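Gimthorpe clothes swap is back in September

Good news for anyone whose closet won't shut – the Gimthorpe clothes swap is coming back, and I got the details this morning! 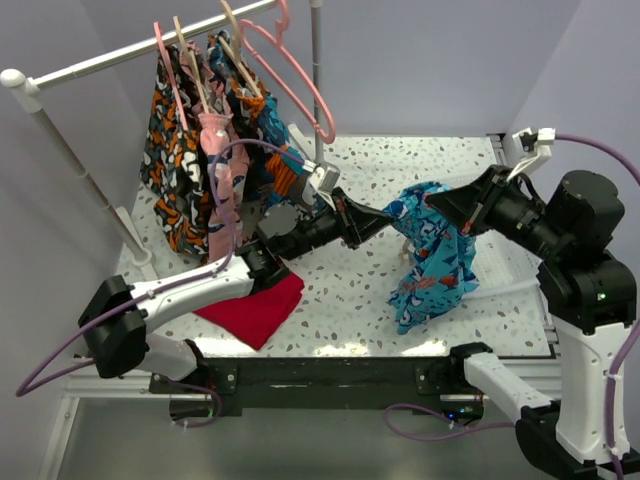 I went to the last one meaning to drop off two sweaters and came home with a winter coat, so take my advice with a grain of salt. Grímur Juhl is running it again, and he tells me 53 people have already signed up to bring things. It's moving to the old Kvaran shoe store on the main street, which has a lot more elbow room than the library basement (and real windows, hooray).

The rules are pretty much what they were. You can bring up to 14 pieces, clean and in decent shape, and you get one ticket for each. Kids' clothes have their own table this time and don't need tickets at all, so parents of fast growers, go wild. No underwear or swimsuits, please.

Doors open at 10 in the morning and close at 2. Drop-off is the evening before, from six until eight, at the side entrance. Whatever is left over goes to the thrift shop in Urker, and they've asked for warm coats and boots especially.

Getting in is free, but there'll be coffee and cinnamon rolls for sale by the door. I'm bringing three bags of my own stuff – well, mostly my husband's – and I still haven't told him about the green jacket.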